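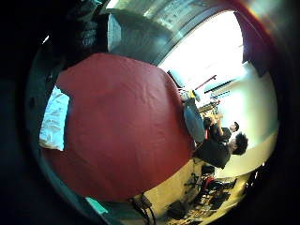
How many examples do we need before the first training?
For the course project, 180 good ones are enough to start. One example is one complete try at the task, from the moment the hand tool starts to move until it is at rest again. The group of last year collected 2392 and then removed 437 of them, so they trained with 1955. Most of the removed ones had the same problem: the start was missing.

Rules for collecting

Change the start position of the object after each try. If it always starts in the same place, the model learns the place and does not look at the object.

Move at a calm speed and do not stop in the middle to think. A pause is also learned.

Keep the failed tries, but write "F" next to the number in the log sheet. We will use them in week 6.

One person should record no more than 60 tries in one sitting. After this, the movements become careless. Then change with your partner.

Upload to the Nuria folder before Wednesday, 17:00. Questions about the log sheet go to Biljana Babić, questions about grading to me.

R. Nikolaidis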